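Search products Enter part number or keyword Go

Jalia 49 parallel gripper

I've had the Jalia 49 bolted on for most of May, and I'm pretty happy to be selling it now! It's a two-finger electric gripper, 655 grams with the fingers on, and it replaces the old Brindodero we used to stock (a fine gripper, but slow to close and fussy about its cable).

What I wanted to know was how it handles ordinary furniture. Everybody tests on foam blocks, and my customers keep asking about drawers, remotes and phones – stuff in real bedrooms. So I ran it against the Brindodero on the same wrist, with the same controller, and kept notes on both. 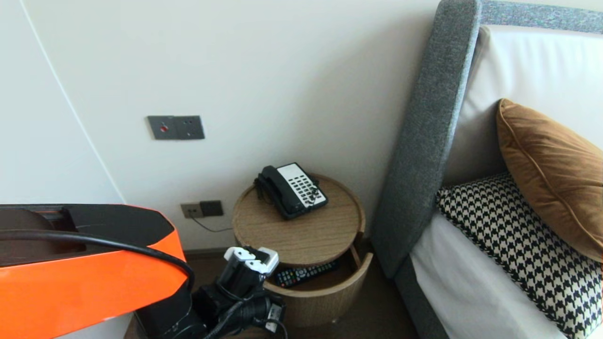
Flurina Plattner wrote in to ask whether the plastic tips hold up, as the ones on her Prukard set went shiny and started slipping on remotes after 400 grasps. Fair question! Mine are past that and still grip fine, but I do wipe them down every morning, and a spare pair comes in the box.

The Jalia was quicker to let go, and I liked how gently it closed on thin things. Where the Brindodero still wins is wide objects – it opens 8 mm further, and you'll miss that if you pick up mugs all day. Leave some slack in your cable at the wrist, whichever one you buy.

Ships with mounting plate, spare tips and cable. Controller sold separately.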